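Bench notes: the two-armed shopping packer
2019-05-10

Well, it moves! Those of you who use the back room on club nights will have walked past my corner since November and seen a lot of cable and not much else, so I thought it was time I wrote something for the newsletter before Lucyna Żak writes it for me. (She has threatened to.)

The short version is that I'm building a pair of small arms that can put a bit of shopping away. Things off the table, into a basket, no squashing. I've been calling it Flunerel, which was the name of a board game my brother and I made up as kids, and it has stuck. The first attempt was called Grenel and it lives in a box under the stairs now, because the shoulder joint had so much wobble in it that you could hear it thinking.

Most of the winter went on the mounting. I had both arms bolted to a shelf at home and every time one of them stopped quickly the other one nodded. Bringing it all down to the workshop and hanging the bases off a proper metal frame sorted that in an afternoon, and I wish I'd done it months ago. 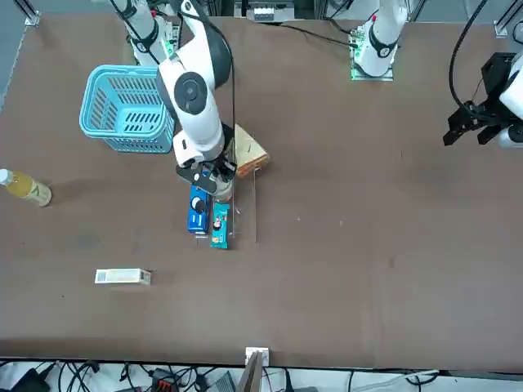
Wiring is what I want to moan about this month. Each arm has its cable run down the outside, tied loosely so the joints can bend, and I've redone the ties 6 times because I keep leaving too little slack at the wrist. The one on the right now has a nice big loop coming down to the gripper and I'm going to leave it well alone. As for the stuff on the floor under the table, yes, I know, it's on the list. The little boards up by the bases have green lights on them, which cheers me up no end when I come in on a cold evening. My favourite test at the moment is the blue box with the round black badge, going straight down on it from above. Boxes are kind to you. They have flat sides and they don't mind being pinched. The loaf in its plastic wrapper is another matter altogether, and I've got a soft spot for it as a problem, as the bag slides about over the bread and the fingers end up holding mostly bag.

I did 151 goes with boxes last month and wrote every one down in the red notebook, if anybody wants to look. Bread I've barely started on. Lucyna reckons softer pads on the fingers would help and has offered me an old yoga mat to cut up, so that's next.

Money so far is about 200 pounds on top of the arms themselves, mostly connectors and brackets, plus one power supply I'd rather not discuss. If you've got any cable sleeving going spare, the wide stuff, please leave it on my shelf with your name on it and I'll swap you for biscuits.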